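The Grondcombe Three-Drawer Cabinet
By Rima Twal
20 September 2025

I have a soft spot for narrow furniture, and the Grondcombe is the piece I end up talking people into most often. It's a painted wood cabinet with three drawers, 12 inches wide, and it will tuck in beside a bed, at the end of a sofa, or in that odd gap by the back door that never seems to fit anything else (mine held gloves all winter and seed packets from March on).

The gray is a quiet one with a matte finish, and each drawer has a round brass knob. The edges of the top are slightly beveled, so it feels nice under your hand when you reach over for your glasses. 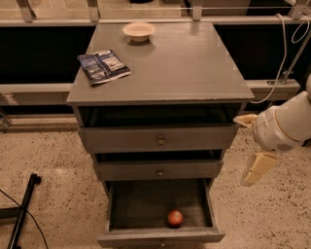
Paint does pick up small scuffs at the corners over the years, and I rather like it that way, but if you don't, a little pot of Bolitz touch-up in the same gray is 4 dollars at the counter. Give it a thin coat and leave it overnight before you set anything down. The cabinet itself is 86 dollars, and we'll happily carry it out to your car.

Contact Quintero Home | © 2025 Quintero Home | Back to top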